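Gathering Demonstrations in Simulation for a Two-Armed Robot
Project report, second-year group work
Graziella Sanna and Petrică Pană
Wednesday, February 10, 2021

Home | Reports | Downloads | Contact

1. What we set out to do

Short version: collect enough examples of simple household-type tasks that a learning program can copy them. No real robot, all in simulation. The simulator is Sirkport, the recording tool we wrote on top of it is called Zamfir (Petrică picked the name, don't ask). Training comes in March and is not part of this report. This one is only about the gathering: how we did it, what got thrown away, what we'd change.

Original plan was four tasks. We did two. Reaching to a point, and reach-then-close on a small object. Drawer task dropped in week three, door task never started.

2. Set-up

One person drives, one person watches the recording. Driving is with a hand controller, one arm at a time, a button to swap arms. We swap roles every 16 episodes, after that the driver gets sloppy and it shows in the paths.

Every episode saves joint angles, gripper opening, the command sent (not the same as what the joint did! cost us a day) and the views. There is a view from up on the body looking out over the casing, and a view at the gripper looking along the fingers. Rooms come from the Plalico room pack, which gives you walls, floors and furniture in different mixes so the learner doesn't just memorise one kitchen.

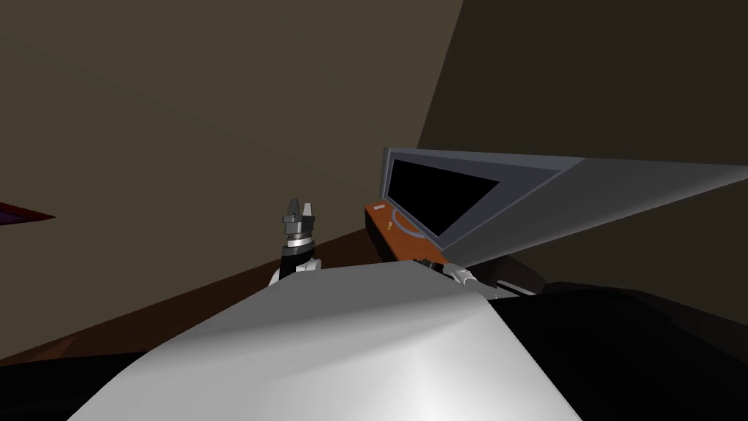 Start pose matters more than we thought. At first we began every episode from exactly the same pose, arms folded up near the body. Easy for us, bad for the data. A learner trained on that has only ever seen one beginning. So from session two Zamfir nudges each joint by a small random amount before handing over control. Sometimes the nudge put an arm into the furniture and the episode was dead before it started. We put in a check for touching and a re-roll. Fine since then.

Second thing with the start. The driver must wait for the recording light before moving. Graziella kept going early, so the first moments of the movement are missing from a lot of session one. We trimmed what we could and binned the rest.

3. Numbers

Episodes recorded: 1147
Episodes kept: 900
Sessions: 13

The rest went for these reasons, most common first: driver started before recording, arm pushed into furniture, object dropped and rolled out of reach, simulator froze, wrong task label typed in. The last one is embarassing but it happened more than once. The label is a menu now, no typing.

We stopped when we hit 900 good ones because that was the target in the proposal. No cleverer reason than that.

4. The view problem

Driving from the body view is hard. The casing takes up a lot of what you see and the grippers only just show past it, so judging depth is mostly guesswork. We both overshot, a lot. Petrică wanted to add a floating view from the side for the driver only, not saved. We argued over it for most of an afternoon. Against: if the driver can see something the learner can't, the driver will make moves that make no sense from the learner's side. For: the episodes would be cleaner and faster. In the end we did not add it. Slower, but what the driver used is what gets saved. 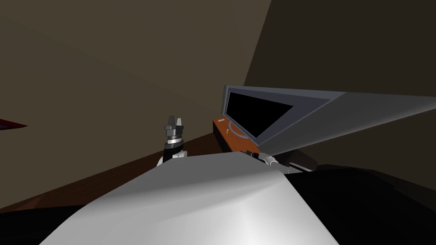
We also tried tilting the body view down. Helped with near objects, lost the far ones. Put it back.

Frame timing was another one. The views and the joint readings were saved on two different clocks and they drifted apart over a long session. On short episodes you would never notice. On the long ones the gripper closes in the numbers before it closes in the picture. Fixed by stamping everything off the simulator clock and restarting the recorder between episodes. The old sessions were re-stamped with a script, it's in the downloads folder, run it on a copy.

5. Gripper view

Much nicer to drive from when close in. Bad for finding anything. If the arm is turned the wrong way you get a wall and your own fingers, and no idea which way to go. New drivers (we let two people from the Zindimeck course try) got lost in this straight away. 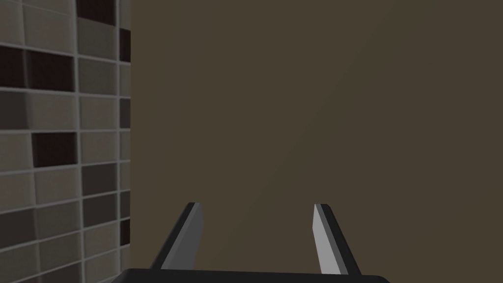 Figure 1. Gripper view, fingers open. Tiled wall on the left, plain brown surface behind the fingers.

For the learner these frames are a real question. Do you keep them? There is hardly anything in them to say where the arm is. We first thought cut them, they teach nothing. Then we thought, the learner will end up staring at a wall too sooner or later and it needs some examples of turning back from there. Kept them in, but tagged "no target in view" so they can be switched off in training. Tagging was by hand and slow. Half a second of target at the edge of the picture counted as in view, we settled on that rule late so session four to six may be uneven.

Tiles are useful, by the way. A plain surface gives the learner almost nothing to track as the arm moves. Tiles have edges and some dark ones in between, so you can at least tell movement from no movement. We'd pick more rooms with patterned walls next time.

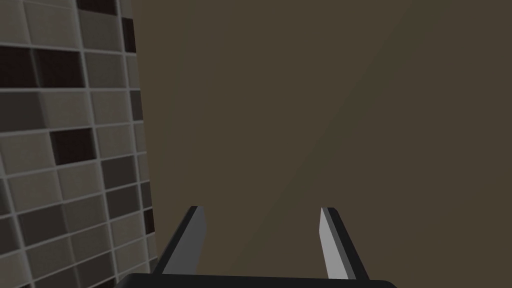 Figure 2. Tiles and plain wall meeting, seen past the open gripper. Nothing between the fingers.

6. Checking the episodes

Each episode was replayed by the person who did NOT drive it. Pass or fail, plus one word for why. We tried scoring out of five at first and our scores didn't agree at all, Graziella marks hard. Pass or fail was better.

A pass needs: right label, recording starts before movement, no freezing, hand ends within reach of the target or holding it, no contact with furniture. Long wandering episodes still pass if they get there. Not sure about this. Wandering is honest human driving but there's a risk the learner picks up the wandering as well. We saved path length for every episode so it can be filtered later.

7. What we'd do differently

Write the checking rules before session one, not after session three.

Menu labels from the start.

More rooms. Fewer episodes per room. We stayed too long in the same few because loading a new one is slow and we were always short of lab time.

Left arm / right arm is not balanced. Both of us are right handed and just reached for that one when the task left it open. Should be assigned by the program.

Back up every evening. We lost most of session nine to a full disk, Zamfir didn't warn, it just carried on happily writing nothing. It warns now.

8. Who did what

Recording tool and re-stamping script: Petrică. Room choice, task wording, checking rules: Graziella. Driving: both. Report: both, mostly the night before.

Data is on the course drive under the project name, session folders numbered in order. Read the notes file first as sessions one and two use the old label spelling and we haven't gone back to change them yet.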